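5. Recording the bedding examples

Read this section before you book the room. It covers the duvet and throw tasks for the Grudska hand set and replaces the one-page sheet Cellbridge shipped in February. That sheet said an operator could be "productive within minutes." Our operators were not. Plan on a full shift before you keep anything.

5.1 Setting up the bed

1. Put the fitted sheet on and pull it flat at all four corners.
2. Fold the duvet lengthwise and leave it on the mattress. It doesn't have to be square to the bed. A slant is fine, and you should vary it.
3. Set the pillows against the headboard. Keep the fringed cushion in the set even if it annoys you.
4. Lay the throw along one side with the end hanging over.
5. Drive the robot to the foot of the bed and raise both hands clear of the mattress before you start the recorder. 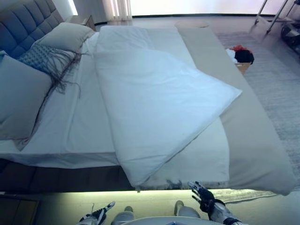 6. Speak the task name, wait for the tone, then begin. If you start moving before the tone, the head and wrist streams may not line up, and the software will not tell you.

Note: The Solanki panel shows a green check when a recording is saved. The check means a file exists. It says nothing about whether the file is any good.

CAUTION: Keep fingers out of the space between the hands and the bed base while the arms are powered. Use the stop button, not the voice command, if anyone steps in.

5.2 Checking the wrist streams

Most trouble is in the wrist views. The automatic filter is supposed to reject bad frames, and we have yet to see it do this reliably. At the Bunddale site it passed 2712 recordings, and a hand check threw out 523 of them. Do your own check.

1. Open the recording and turn off "Smart Preview." It skips frames.
2. Step through the first 40 frames of each wrist stream.
3. Mark any frame where you can't tell what the hand is near.
4. If the marked frames come in a run, tag the recording BLUR and go on to the next one. Don't try to rescue it. 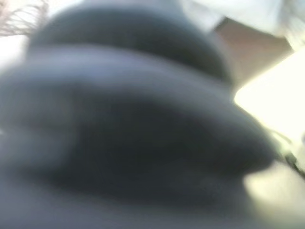
Figure 5-2. Wrist view, heavy motion blur. Tag as BLUR.

Note: The vendor's position is that blurred frames "add useful variety." No test results came with that claim. Until some do, keep tagged recordings in a separate folder and leave them out of training.

5.3 Blocked views

A blocked view is a separate fault from blur and gets its own tag, BLOCK. It happens when the robot's own hardware takes up so much of the wrist picture that little of the work is left.

1. Look at the edges of the picture first. That is where any usable cloth will be.
2. If there is a fold or a hem you could point to, keep the frame and tag it PARTIAL.
3. If there is none, tag it BLOCK.
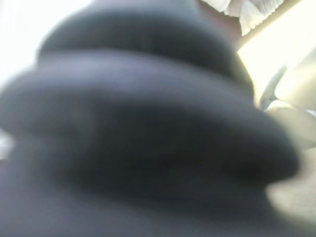
Operators disagree about PARTIAL more than any other tag, and we don't think the written rule settles it. One person will keep a frame that another throws out. Take the pale, ruffled material at the top right of this view: its folds and scalloped edge are fairly clear, so by step 2 it counts as PARTIAL, although the dark gripper fills most of the picture. Whether a model learns anything from that small corner is an open question. Have 2 people tag each batch separately and compare the results before you upload.

5.4 Before you upload

1. Confirm that every recording has a task name and at least one tag. Use CLEAR if nothing is wrong.
2. Write down how many you rejected. The dashboard counts only what you keep, so its success figure will always look better than your day did.
3. Leave "Auto-balance" off. We have asked what it does and have not had a clear answer.

Section last changed 22 Jun 2023.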